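Climley planner gallery
Notes from the Vokville bench, July

Climley is our grasp planner. It takes a wrist view, finds the blocks, scores the approaches and sends one to the controller, ideally the good one. Release 2 replaced the old color thresholds with a learned segmenter, and we have spent the weeks since then finding out what the thresholds were quietly good at.

The Obradović scorer ranks 50 candidate grasps per block and keeps 6. It used to keep 10, and the extra four were mostly ways to hit the table. Clolleck, the replay tool, lets us scrub through any run and watch the planner change its mind at full resolution.

Shadows get their own test set now. Version 1 reported a soft dark patch as an obstacle and planned a very graceful path over it.
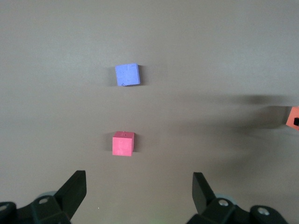

Fingers open, pink cube dead ahead, blue one behind it. The wide shadow on the right is the sort of thing version 1 would have steered around.

Replay files are in the Clolleck archive, under "misc", with everything else.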